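Chores, Machines, and Me: The Drawer Page

October 29, 2020

I've been keeping this gallery since February, back when I got hooked on one question – can a machine do the boring stuff yet? I mean wiping, sorting, fetching, putting away, all the little jobs that eat up a Saturday at home or a shift at the shop in Prultovside where I fix small appliances.

My answer so far is "sort of, if you're very patient." Floors are pretty much handled (my vacuum only gets stuck under the couch on weekends, I swear it knows). Folding is still a mess. And drawers, which I figured would be the easy one, are a whole world of trouble! Think about what you do when you open one. You hook a finger over the front, you feel it stick, you wiggle, you pull a little harder on the left, and you never once think about it. A machine has to get every bit of that from somewhere.

A lot of the practice happens in simulation now, and I've come around to liking that. You can try a pull 350 times before lunch and all you've worn out is your chair. The catch is that simulated drawers tend to be very well behaved. My kitchen ones came from Rundholm 21 years ago and they are not.

So, on to this month's entry. 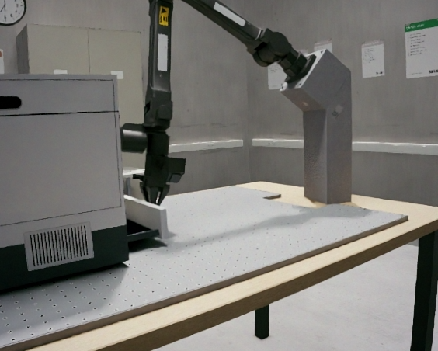 Nuanchan Chareonsuk: I'd worry less about the opening and more about the closing. At Thaweesak we had a parts cabinet with 8 drawers and everybody, people included, left them hanging out. If a machine would just push them shut behind us I'd call that a chore done.

Fair point, and I'm stealing it for next time. For the record, this one's a simulated bench, with a black two-fingered gripper down at the open drawer of a big gray-and-white machine. Opening or closing, it's the same white front panel to deal with.

Next up is the Treltus dish rack, if I can get five good pictures of it. Send me yours too – shop or kitchen, I'm not picky.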